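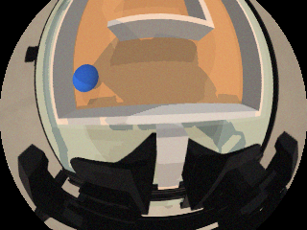
Figure 3. Open cabinet, gray outside, orange back wall.

4.2 What people said about color inside storage

I went into this part of the study expecting to hear about hinges. Instead, the diary entries from Varkby kept coming back to the color on the inside of things - drawers, closets, the backs of bookcases. We had 115 households keeping a diary, and 60 of them brought up an inside color without being asked. I hadn't put a question about it on the form, so I had to go back and code all of those entries by hand in October.

The pattern is pretty plain once you read them in a row. People who picked a quiet outside (gray, white, cream) felt free to go loud on the inside, and they talked about it like a treat. One person in Sutherland wrote that opening the pantry "feels like lifting the lid on a paint can." A warm back wall behind gray sides, as in Figure 3, is the sort of pairing they tended to like. The Hilevico households were cooler on the whole idea. Several of them said a bright inside made it harder to spot a small jar, and I believe them!

I also checked whether renters differed from owners. They did, a little, but the renters in our sample had mostly lined their shelves with paper - so I'm comparing paint with paper, and I don't want to lean on that. The Jindard survey, with its 153 rental units, had the same problem. Section 4.3 takes up the paper linings on their own, along with what people said about taking them out when they moved.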